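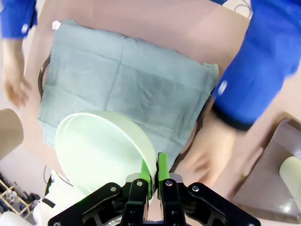
Post-Fault Inspection Checklist, Two-Arm Table Cell
Site: Trunholm, table 3
Checked by: Harvey Desjardins
Date: 2 Oct 2024
Reason for check: left arm did not release on stop, with a person's hand in the work area

Summary of the fault

During a table setting run the operator pressed the stop on the near side of the table. The right arm held position as it should. The left arm kept moving for 118 mm along its last path and then stopped with the gripper closed. The operator was straightening a cloth at the time. No contact, no injury. The cell was locked out until the items below were gone through.

Status marks: OK, FIX (work needed before restart), WATCH (may run, check again at the date given).

1. Stop circuit

1.1 Stop button, near side – OK. Latches and needs a twist to reset.
1.2 Stop button, far side – OK.
1.3 Stop signal reaches right arm controller – OK. Tested 40 times, no misses.
1.4 Stop signal reaches left arm controller – FIX. Connector at the Bondley relay box was seated but not locked. With the cable pulled lightly sideways the signal dropped out. Connector replaced and clip fitted. Retested 40 times, no misses.
1.5 Loss of signal treated as a stop – FIX. The left controller was set to ignore a short dropout. Setting changed to match the right one. I don't know when it was changed and there is no entry in the log.

2. Grippers

2.1 Finger pads, both arms – OK. No splits, no lifting at the edges.
2.2 Linkage bolts – OK. All at the marked torque, paint lines unbroken.
2.3 Grip force, plates and bowls – OK. Rim grip holds at the low setting.
2.4 Grip force, cups – WATCH. Left gripper was set to 91 percent, well above what a cup needs. Turned down. Check again in December.
2.5 Manual release – FIX. Worked on the right, stiff on the left. Took two hands. Cleaned and greased, now opens with one.

3. Cables and straps

3.1 Cable bundle on left arm – WATCH. Strap had slid toward the elbow, leaving slack at the wrist. Moved back and tightened. This may be what was pulling on the connector in 1.4, but I could not make it happen on purpose.
3.2 Wrist wiring, both arms – OK. Clear of the fingers through full rotation.
3.3 Cables at floor level – OK.

4. Table and work area

4.1 Table level and fixed – OK.
4.2 Trays and cloths – WATCH. Trays sit under the cloths, so a corner of cloth can get pinched between plate and finger. Operators tend to reach in and straighten it. See 5.2.
4.3 Floor marking – FIX. Tape is worn through at the back of the table, where the operator stands. Replace before restart. 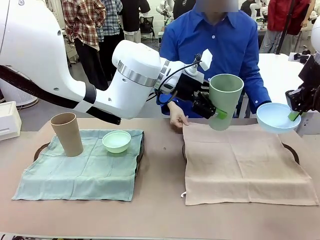
Left gripper on a cup, right gripper on a bowl, operator's hand on the beige cloth. See 4.2 and 5.2.

5. People and procedure

5.1 Operators know where both stops are – OK. Asked each one to point.
5.2 Hands in the work area with arms under power – FIX. The written procedure says to pause both arms before touching a cloth or a dish. On the day of the fault this was not done, and from what operators told me it is skipped often. Pausing takes a while to clear and they fall behind. Cloutier has been asked for a quicker hold mode. Until then, pause both arms every time.
5.3 Speed limit with a person at the table – FIX. Was not set on the left arm. Now 200 mm per second on both.
5.4 Sleeves and cuffs – OK. Cuffs buttoned at the wrist. Keep it that way.
5.5 Visitors and other staff – WATCH. People working nearby walk close behind the operator. Ask them to stay outside the tape once 4.3 is done.

6. Open before restart

– New floor tape (4.3)
– Procedure page reprinted and posted at the table (5.2)
– Purnlow to confirm the dropout setting is stored after a power cycle (1.5)

Restart needs a second signature next to mine. Left arm to run without dishes for the first hour.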